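Collectors' fair returns to Drirnby with more tables for military badges

The yearly collectors' fair in Drirnby will come back in September, and the organisers say that medals, badges and unit tokens will have a bigger part than before. Last year the military section was in the corridor behind the main room, and many visitors did not find it. This time it gets the whole lower hall.

The fair has 100 tables in total, and 26 of them are reserved for military items. All of these are already taken. Most sellers come from the region, but there will also be a dealer from Hultetti with regimental buttons and belt plates, and the auction house Soton will bring a part of its autumn sale for viewing. It will not be possible to bid at the fair. Interested persons can leave a written offer at the Soton table, and the offer will be entered on the day of the auction.

The tables are the long ones from the school next door, and sellers are asked to bring their own cloth and their own lamp. Glass cases are allowed if they can be locked.

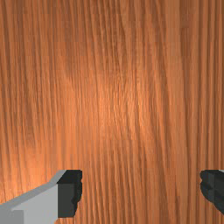
What will be shown

The main attraction should be the Juška collection, which is shown to the public for the first time. It was put together during four decades by one family and contains 2138 pieces, mainly cap badges, shooting prizes and naval tokens from the years between the wars. The hall is too small for the complete collection, so the family has chosen 600 pieces. The others stay in storage, but a printed list of everything can be bought at the entrance.

Among the chosen pieces is a group of ship's tokens in brass, which sailors used for getting their meals on board. Such tokens were usually melted when a ship was taken out of service, and complete sets are seldom offered. The family does not wish to sell them. Some double pieces from the collection will be for sale, with a fixed price and a short note about condition and origin.
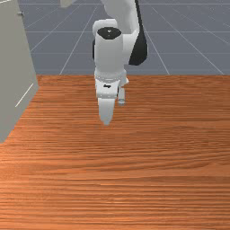 Visitors can also have their own items looked at. Two valuers from Soton will sit near the stairs in the morning, and each visitor may show up to three pieces free of charge. They give an opinion about age and genuineness, but no written certificate. Who needs a certificate for insurance must make an appointment at the Soton office afterwards.

The organisers ask visitors not to clean their medals before they bring them. Polish takes away the old surface, and with it often a good part of the value. Ribbons should be left on, also when they are torn.

Weapons and ammunition are not admitted, and this includes pieces which have been made unusable. Bayonets were still allowed last year, but the rule has been changed after talks with the town.

The doors open at 9 a.m. for visitors and at 7 a.m. for sellers. Entrance is paid in cash, and children come in free with an adult. Parking behind the hall is kept for sellers until noon. The bus from the railway station stops in front of the town library, five minutes on foot from the hall.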